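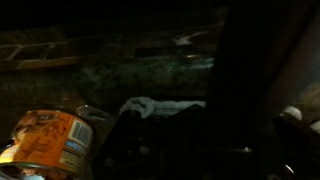 Forum > Grippers and End Effectors > Wrist cams

Thread: Wrist camera in bad light, Skorico vs Dulasard

torquewrench_tim
Posted February 12, 2019

I've been swapping two cameras on the same wrist mount for longer than I want to admit. The Skorico is the small one that everybody here tells me to buy. The Dulasard is the fat one that everybody here tells me to return. Same arm, same Hagedorn two-finger gripper, lights down low on purpose, can on its side.

The frame up top is from the Skorico. My detector gets the can in 26 of 33 tries at that light level, and with the Dulasard it gets 15 of 33. I was all set to send the Dulasard back, except it's much better once the lights are up, and the lights will be up most of the time. So now I own two cameras and no opinion.

Has anyone run either of these in the dark for real?

beltfed
How much of that picture is gripper? Half your bottom center is black hardware. Your auto exposure is averaging in a big lump of nothing and then you're grading the camera on it. Mask the gripper out of the metering window and run it again before you return anything.

torquewrench_tim
Skorico lets me set a metering window. Dulasard has a menu item called metering window. I have not found the thing it changes.

nullspace_annie
It needs a power cycle after you save. Page 148 of the manual, under "Notes."

torquewrench_tim
There are 148 pages?

nullspace_annie
There are more. That's where I stopped.

gearlash
Going to disagree with beltfed. For a can, who cares if the shadows go to mush? You've got an orange label and a white barcode patch, and both show up fine. The metal rim even has a highlight on it. What would bother me is the white cloth. It's the brightest big thing back there, and if your detector likes bright blobs it's going to go pick up laundry.

beltfed
It's a seven-out-of-33 failure rate. Something in the shadows matters to somebody.

gearlash
Or his detector is bad. We've all met a detector.

torquewrench_tim
Three of the seven misses were the cloth, so gearlash gets half a point. The other four it just found nothing, very calmly, with high confidence.

padcount
Why are we not talking about putting a light on the wrist? I run a Pundell ring light on mine and the whole argument goes away. You get glare on can rims, sure, but you can turn it down.

beltfed
Because then you're testing the light.

padcount
I'm picking up cans. You're welcome to test whatever you want.

nullspace_annie
Ring lights on a curved can give you a hot spot right across the barcode if you come in square. Tilt the approach a little. I fought with this all October and tilting the wrist did more for me than either camera swap.

torquewrench_tim
OK, did the power cycle. Dulasard with the gripper masked out: 26 of 33. Same as the Skorico without the mask. Have not rerun the Skorico with its own mask yet and I can already hear beltfed typing.

beltfed
Rerun the Skorico.

gearlash
Rerun it with the cloth gone too.

torquewrench_tim
The cloth stays. Kitchens have cloths. I'll do the Skorico tonight and post the numbers with both exposure logs. padcount, which size is your ring light? The Hagedorn doesn't leave me much room behind the fingers.

padcount
The small one. You'll have to move the cable to the other side or it rubs.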